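Home | About Us | Programs | Gallery | Visit | Contact

Play Kitchen Collection: Gallery

September
By Jeanine Aerts, Collections Office

The Plalleck Children's Learning Center maintains a lending collection of toy food and play tableware for use by nursery classes, family groups and speech therapists in the district. The collection currently holds 1,789 pieces, stored in the ground floor resource room and issued to registered borrowers during the school year.

This gallery has been prepared to help borrowers become familiar with the kinds of pieces on offer before placing a request. It accompanies the printed catalog, which was revised over the summer by Mesfin Weldu and Saron Asfaw, and it will be extended as further sets are checked and returned to the shelves. Borrowers are reminded that colors may look slightly different on screen, and that pieces of the same type are not always identical in shade.

Sets are listed under the names used on the storage boxes. The Palma sets are intended for table play and contain plates and a small choice of toy foods. The Gandia sets are larger and are intended for shop and market play. Both may be requested for a loan period of 14 days, with one renewal where no other borrower is waiting.

Plate and Toy Foods, Palma Set

The plate is the starting point for most of the activities suggested in the Palma booklet. Children may be asked to name a food, to place it on the plate, to take it off again or to set it beside the plate. Staff have found that a small number of pieces on a plain dark surface holds the attention of younger children better than a full table.

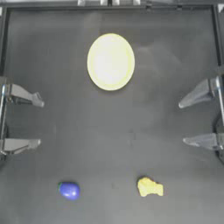 Pale yellow plate and toy eggplant with a green stem cap, set out on a dark gray surface. 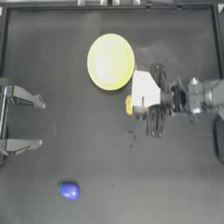

Handling and Care

All pieces in the collection are to be wiped with a damp cloth and mild soap before they are returned. They should be dried fully before being placed in the box. Pieces should not be put in a dishwasher, and they should not be left on a radiator or in direct sun, as the colors of some older sets have faded in the past.

Soft pieces require a little more attention. Borrowers are asked to press them gently in a dry towel after cleaning and to leave them in the open air overnight. A soft piece that has torn or begun to crumble should be withdrawn from play at once and returned in the separate bag supplied with the set.

Missing or damaged pieces should be noted on the card inside the lid. No charge is made for ordinary wear. Replacement pieces are ordered twice a year by Tsegereda Tilahun, to whom questions about individual items may be addressed through the Collections Office.

Suggested Activities

The activity sheets supplied with the Palma sets were written for children from age three. Sheet 2 deals with position words such as on, beside, near and under. It may be used with a single child or with a pair taking turns, and no reading is required. A version with larger print is available on request.

Groups preparing for the autumn visit program may wish to reserve the Plovine Room, where low tables and a sink are provided. The room is open to registered borrowers on Thursday afternoons, and bookings are accepted for groups of up to 14 children accompanied by the usual number of adults.

Borrowing From the Collection

Requests are to be made on the standard loan form, which may be collected from the front desk. The name of the set, the preferred collection date and the age of the children should be given in full. Incomplete forms will be returned to the applicant.

Photographs selected by Deming Hao. Borrowers who wish to use these pictures in their own newsletters are asked to contact the Collections Office in writing before doing so.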